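Zestdale Neighbours Help Board
Posted in Home & Cleaning by Styliani Lambrakis, February

Rubbish all over the lounge carpet after every get-together. How do you get people to use the bin?

Hello everyone, I hope this is the right section, I did put it in Kitchen first and it was moved. We have a downstairs lounge with a beige carpet (short pile, thank goodness) and a low sofa, and it has become the spot where my two teenagers and what feels like half the street watch their shows. I love having them over, I really do, and I would much sooner they were at mine than wandering about in the dark. But when they go home the floor is a sight. Chip bags, lolly wrappers, tissues, drink bottles, paper cups, bits of torn-up box. Last time there were 16 of them down there and I filled nearly 2 bags on my own before bed.

There IS a bin. It used to live behind the door and I have since moved it right out into the middle of the floor where you would have to walk around it, and still things land beside it. I'm not after a lecture for the kids, I've given that one plenty. What I would like to know is whether there is a sensible order for picking up so that I'm not at it for an hour, what to do about cups with a bit of cola left in them, and whether a bigger bin would help or whether I'd just have a bigger bin with rubbish around it. Any thoughts very welcome, and thank you in advance for reading all this.

Mairéad Tully
9:40 pm

Oh Styliani, I could have written this myself, we had the same thing for years with the drama club lot (they called themselves Dramama and they could eat, let me tell you). I've got it down to a routine now so I'll give you mine and you can take what suits.

Start with anything that can spill. Cups and bottles first, before you touch a single wrapper. Walk them to the sink, tip them out, then the paper cups go in the rubbish and the bottles in the recycling, lids on or off depending on what your council asks for. I used to leave the cups for last and I kicked one over more than once, and cola on beige is no fun at all.

Next, the big flat things. Any cardboard goes in a pile by the door for recycling, and if it's greasy I just bin it. Large chip bags get folded down small, otherwise they spring open and take up half the liner.

Then the little bits. Begin at the sofa end and work back towards the bin, because wrappers collect along the base of a sofa like leaves on a fence. Pull the pillows off and give them a shake while you're there, and run your hand down behind the seat. I found a whole sandwich once. Tissues I pick up with a bag over my hand, like you would after the dog, and I'm not embarrassed to say so.

Vacuum at the very end, never before. A scrap of foil wrapper will jam the head and then you're on your knees with a butter knife at eleven at night.

As for a bigger bin, I wouldn't bother. A plain round one with the liner folded well down over the rim is fine. The folding matters more than you'd think, otherwise the first bottle drags the bag in with it and after that they can't tell what's bin and what's bag. What did help at ours was a second small one at the arm of the sofa, for the ones who won't get up. And if you get a cola mark, blot with cold water, don't rub, and put a clean towel on top with something heavy on it overnight. Good luck, and good on you for having them all!

Eamon Rafferty
10:15 pm

no food downstairs. problem solved

Aidan Cullinane
7:05 am

Eamon's rule would last about a week in my house, but each to their own. I mostly agree with Mairéad. The only thing I'd add is to get them to do one lap before they find their shoes. I stop the show, put the big light on, and everyone picks up whatever is nearest to them and nobody argues over whose it was. It takes one song. The first time they groaned, and by the third or fourth time somebody else was choosing the song, so I'd call that a win. Mine still miss the bin by a foot or so, and the bottles never make it to the recycling without me, but it's a quick tidy now and I can get to bed at a decent hour. I keep a roll of spare liners in the bottom of the bin, under the one in use, so there's no excuse when it fills up.
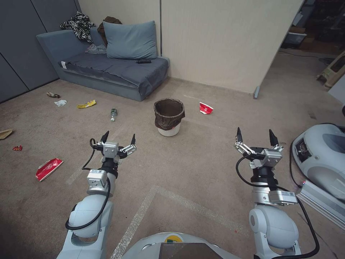

Rainer Lammers
Spare liners under the one in use is a good tip, I'm pinching that. Does anyone rinse the bottles first, or do you just empty them and send them off? Ours get sticky in the box by the end of the week and the ants find them before the truck does.

1,109 views | 2 shares
Contact the moderators | © Zestdale Neighbours Help Board | Back to top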